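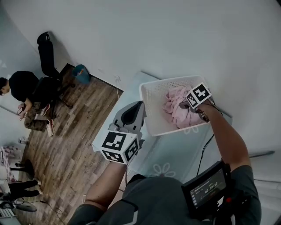
Start > Handbücher > Handgreifer > Kapitel 4

4 Mit den Handgreifern arbeiten: Wäsche und Decken

Schön, dass Sie dabei sind! In diesem Kapitel richten Sie Ihren Platz ein und nehmen die ersten Durchgänge auf. Aus diesen Durchgängen lernt später der Faltautomat Drunum, der ab September in der Wäscherei Grurkcombe den Kolleginnen und Kollegen an der Mangel zuarbeitet. Was Sie mit den Händen können — eine Decke am Saum fassen, einen Haufen lockern, ohne daran zu reißen —, steckt in keinem Datenblatt. Genau dieses Wissen wollen wir haben, und es kommt von Ihnen.

4.1 Vorbereiten

1. Uhrzeit und Namenskürzel in die Schichtliste eintragen.
2. Beide Greifer aus der Ladestation nehmen und die Backen einmal ganz öffnen und schließen. Sie müssen ohne Ruckeln laufen.
3. Markerwürfel mit dem trockenen Tuch abwischen. Keine Reinigungsmittel! Der Aufdruck löst sich sonst an den Kanten.
4. Kabel so führen, dass Sie beide Arme ganz ausstrecken können. Einmal über Kopf greifen, einmal bis zum Boden.
5. Sitz der Gurte prüfen. Wer zwischen zwei Größen liegt, nimmt die kleinere.

Hinweis: Handschuhe sind freigestellt. Manche greifen damit sicherer, andere spüren den Abzug besser mit bloßer Hand. Probieren Sie beides aus.

4.2 Durchgang aufnehmen

1. Aufnahme starten und die Greifer kurz ruhig vor den Körper halten.
2. Zum Wäschestück gehen und es mit einem Greifer fassen. Den zweiten erst dazunehmen, wenn der erste sicher hält.
3. Im eigenen Tempo arbeiten. Es gibt keine Stückvorgabe, und langsame Durchgänge sind genauso viel wert wie schnelle.
4. Rutscht der Stoff weg, einfach nachfassen und weitermachen. Auch das Nachfassen soll Drunum lernen!
5. Wäschestück ablegen, Backen öffnen, Aufnahme beenden.

Achtung: Markerwürfel während der Aufnahme nicht mit Stoff bedecken. Verschwindet ein Würfel länger unter einer Decke, geht die Position des Greifers verloren, und der Durchgang zählt nicht.

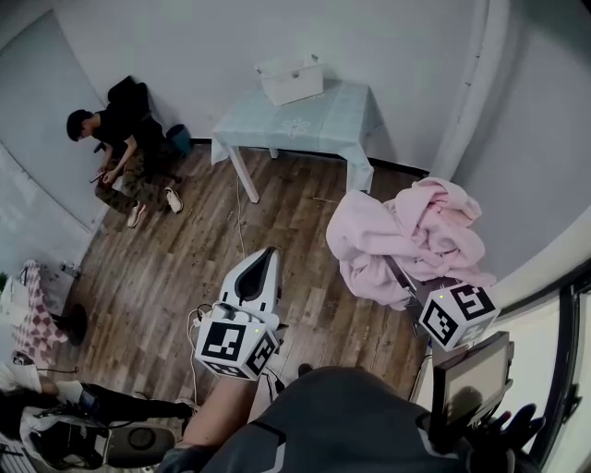 Arbeitsgruppe Textil und Automation, Standort Huang

4.3 Große Stücke vom Boden aufnehmen

Decken und Bettüberwürfe liegen oft als Haufen da. Sie sind das Schwierigste im ganzen Programm und machen am meisten Spaß.

1. Vor dem Haufen in die Knie gehen, den Rücken gerade lassen.
2. Am Rand ansetzen und eine einzelne Falte fassen.
3. Anheben und abwarten, bis der Stoff frei hängt. Dann erst gehen.

Vorsicht: Stolpergefahr durch Kabel am Boden. Vor jedem Durchgang den Laufweg ansehen.

4.4 Pausen und Schichtplan

Nach 43 Durchgängen ist Schluss für die Schicht, auch wenn es gerade gut läuft. Die Unterarme merken es am nächsten Tag. Wer Pause hat, darf gern im Raum bleiben.

Für die erste Lernstufe brauchen wir 4000 Durchgänge, 1183 sind schon im Archiv. Ayantu Alemneh hat den Schichtplan so gebaut, dass alle aus der Mangel und aus der Sortierung drankommen. Die Stunden gelten als normale Arbeitszeit. Nach der Umstellung entfällt das Heben der nassen Posten von Hand, dafür kommt die Aufsicht am Automaten neu dazu. Die Einweisung übernimmt Nokon bei uns im Haus.

Seite drucken | Per E-Mail senden

Verwandte Kapitel
3 Greifer laden und lagern
5 Durchgänge prüfen und löschen
6 Aufsicht am Faltautomaten
Anhang B: Fehlermeldungen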